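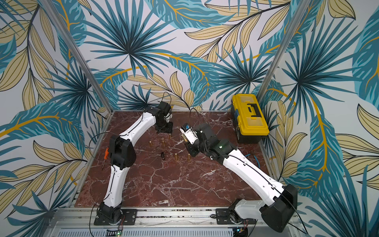
Cell 4, both arms over the marble table, view from the fixed camera

Forum > Manipulation > Methods and results
Thread: Dropping the fixed camera at random during training (Nimmont, two arms)

precious_dp
Hello all. I promised in the September thread to write up our result when it was stable, so I do it now. Please excuse my English where it is strange.

The task is sorting and closing small metal tubes with two arms. We collected 2916 demonstrations in the cell, all by teleoperation, and trained the Nimmont policy on them in two ways. In the first way the policy always receives the fixed camera and both wrist cameras. In the second way we hide the fixed camera for random stretches of the episode, so that the policy must continue with the wrist cameras alone. Nothing else was changed. Same network, same seeds, same number of steps.

With the second way the grasp on a standing tube became clearly better, and the arms hesitate less before they close. The part which surprised me is that it was also better when the fixed camera was present all the time at test. I expected to pay a price there and I did not find one.

Precious Dela Peña, Hunau

oldservo
Nice to see it written down. But I have to ask about the background. You have a huge leaf pattern on three walls and a tabletop with white veins running everywhere. Of course hiding the fixed view helps, you are removing the wallpaper from the input half of the time! Did you try with plain grey walls?

precious_dp
Yes, a smaller test. The difference between the two policies became smaller with plain walls but it did not disappear. I agree that a part of the effect is the wallpaper. I would not say it is the whole effect.

mkrell
I don't buy the wallpaper explanation either. The walls don't move. A network with that many demos learns to ignore a static wall in the first hour. My guess is occlusion: when two arms come together over the parts from the front, the wrists get in the way of the fixed view just when it matters, and the policy that always had this view has learned to trust it anyway.

oldservo
It learns to ignore it in training. At test you move a lamp a little and the wall is "new" again. I have lost a month to exactly this.

precious_dp
I attach one view from a wrist camera, it may help the discussion. The fingers hold one tube upright and the orange lipstick is visible in the open end. The other pieces lie or stand around the middle of the slab. For this camera the wall does not exist, but the veins are everywhere, and there is also a bright reflection just in front of the fingers.

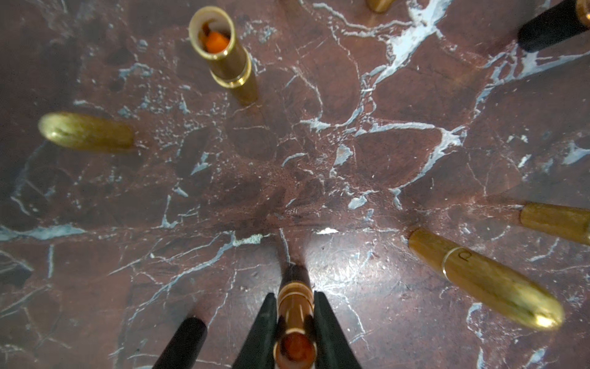 Page 2 of 4

mkrell
Thanks, that is useful. So the marble is in both views, and if busy texture was the problem, the wrist-only stretches should suffer from it too. One more point for occlusion, I think.

tam_t
Question from a beginner. With pieces this shiny, do you do something about the highlights? Ours are chrome and the policy sometimes goes for the reflection instead of the part.

precious_dp
Only brightness and contrast changes during training, nothing special. We tried a polarizing filter at the beginning and stopped – it made the image too dark for our exposure time.

oldservo
Fine, but how many trials are behind "clearly better"? I see no number in the first post and this is a forum where people will copy your settings.

precious_dp
You are right, I should have given it. We ran 1000 grasp attempts, divided equally between the two policies, and the person who reset the table did not know which policy was loaded. The success rates I prefer to leave for the report, as a colleague is still checking the labels for the attempts in which a tube was touched and fell over but was picked up later. We had a disagreement if this counts as success. I say no.

mkrell
I say yes, if the task gets done. Recovery is what you want from a policy.

precious_dp
For the complete task I agree with you. For the grasp alone I want to count the first contact only, otherwise a slow policy which pushes everything over looks as good as a careful one. We can report both.

girkholm_user
Did you compare with Girkholm? It also masks views, but per image patch.

precious_dp
Only on the old data, with one arm. It was similar to our method and slower to train. With two arms I do not know yet.

oldservo
Please run the plain walls again with the full number of attempts before the report. I still think you will see the gap shrink to almost nothing, and I will say so here if I was wrong.

precious_dp
Agreed. The wall panels have to come off for this, so give me some weeks.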